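Flundcombe Village Hall Users' Group
Minutes of the March meeting, held in the small room at 7.30 pm

Present: Grethe Riis (chair), Mrs Asulik (bookings), Mr Vương (kitchen and supplies), Mr Gandska (buildings), and five hall users.
Apologies: the badminton club and the parent and toddler group.

1. Minutes of the last meeting
Agreed, with one correction. Under item 4, "new doors" should read "new door handles". Signed by the chair.

2. Matters arising
The outside light by the bins has been mended. The piano tuner came and says the piano will hold its tuning if it is kept off the radiator wall. It has been moved to the stage side. The dance class asked for it to go back, as it now blocks the socket they use for music. Mr Gandska will look at an extension lead that can be fixed along the skirting.
The letter to the highways office about the blocked drain has had no reply. Mrs Asulik to send it again.

3. Money
The main account stood at £1738 at the end of the month. Hire fees brought in £756 over the quarter, slightly up on the same time last year, mostly down to two christening parties. The oil bill is still to come and is expected to be around £300. Two hirers have not paid for the autumn. Names were given to the meeting and are not recorded here. Reminders to go out with a date for payment.
It was asked whether the hourly rate should go up. Views were mixed. The art group said they would struggle to pay more, and the dance class said they would sooner pay a bit extra than lose heating in the evenings. Left until the oil bill is in.

4. Roof
Mr Gandska has been up to look at the flat section over the toilets. The felt has lifted along one side and water is getting in behind the board. He has had one quote, verbally, and did not think much of it. Two further quotes in writing are needed before anything is decided. The bucket in the gents is to be emptied by whoever locks up. Please do not move it to the corridor.

5. Bookings
The paper diary and the online calendar did not match on two occasions in the winter, and the choir arrived to find a birthday party in the main hall. Mrs Asulik apologised to the choir. From now on the online calendar is the one that counts and the paper diary will be taken away at Easter. Anyone who does not use a computer can ring Mrs Asulik, who will put the booking in for them while they are on the phone.
Regular users have first call on their own slot until the end of the month before. After that it can be let to others.
The yoga teacher asked about storing mats. There is room on the top shelf of the stage cupboard if the old curtains go. Agreed that the curtains go.

6. Kitchen and refreshments
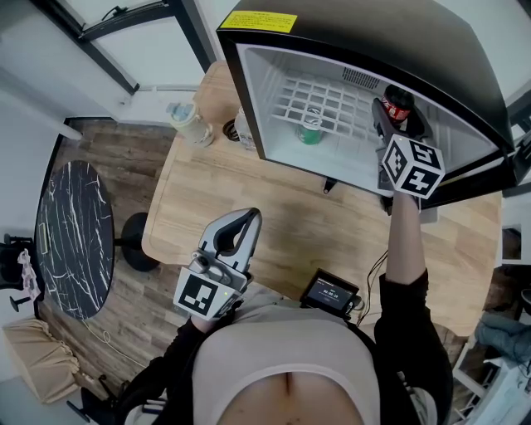

Mr Vương reported that takings from the refreshment table have been steady but that too much milk is thrown away. Hirers leave part-used cartons behind and no one likes to use them. Anything left without a name and a date will be poured away when the kitchen is cleaned. Cold drinks are less trouble, as a cola bottle can stay in the little black fridge from one event to the next so long as it has not been opened. He would like a second shelf for squash and cartons. Agreed, up to a small sum to be cleared with the chair.
The tea urn is furring up again. Mr Vương to descale it before the spring lunch. There was a short discussion about biscuits and it was left to Mr Vương to buy what he thinks best.
Tea towels: there are now only 7, and several are past use. Grethe Riis has some spare and will bring them in.

7. Spring lunch
To be held in the main hall, with tables out the evening before. Soup, bread, cheese and two puddings, one without nuts. Tickets from the post office or from Mrs Asulik. The art group will put up a display on the long wall and asked for it not to be covered by the raffle. The raffle will go by the door.
Help is needed with washing up. A sheet was passed round and three people signed it. It will be pinned up in the porch.

8. Any other business
The stage steps wobble. Mr Gandska has the part and will fit it.
A single brown glove and a child's scooter are in the lost property box. They will go to the charity shop if not claimed by the spring lunch.
The choir asked for the heating to come on half an hour earlier on rehearsal evenings. Agreed as a trial until the clocks change.

9. Next meeting
Same room, same time, in May. Items for the agenda to Grethe Riis a week before, please.

The meeting closed at 9.10 pm.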